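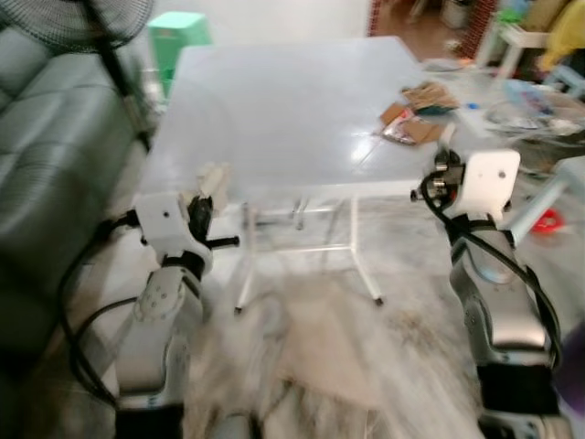 リビングのタイル床、目地の黒ずみをなんとかしたい人へ

うちの床、引っ越してきたときから目地がどんより灰色で、ずっと「こういう色なんだ」と思ってたんです。ところが10月に棚を動かしたら、下から出てきた目地が真っ白!見なかったことにはできず、週末をつぶして磨きました。そのときのやり方をまとめておきます。

用意したもの
重曹
ぬるま湯
使い古しの歯ブラシ2本(硬めと普通)
雑巾6枚
膝当て(座布団でもOK)

まずは掃除機。ここをサボると砂ぼこりが泥になって目地に入り込むので、隅っこまでしつこめに吸います。私は一回サボって、見事に泥だらけにしました。

次に重曹をぬるま湯で練ってペーストにします。固さは歯みがき粉くらい。ゆるいとタイルの上に流れていくだけなので、水は少しずつ足してくださいね。

目地に沿って塗ったら10分ほど放置。その間にお茶でも飲んで、戻ってきたら歯ブラシで縦方向に小刻みにこすります。力はそんなにいりません。私は最初に張り切りすぎて、翌日お箸を持つのがつらかったです(笑)。

こすり終わったところから濡れ雑巾で拭き取り。白い粉が残りやすいので、雑巾を替えながら2回は拭きます。最後に乾拭きして、窓を開けて乾かせば完了。濡れているうちは色が濃く見えるから、がっかりするのは乾いてからにしましょう。

ひとつ注意。大理石みたいな天然石の床は、こすると傷やツヤ消えの心配があるので、この方法はやめておいてください。うちは普通の磁器タイルです。どちらかわからないときは、家具の下の目立たないところで試すか、管理会社に聞くのが早いです。

一日で全部やろうとすると腰にきます。私は部屋を区切って、土曜に窓側、日曜にソファのまわりと分けました。テレビ台の裏はまだ手つかずなので、年末までにはやる予定です。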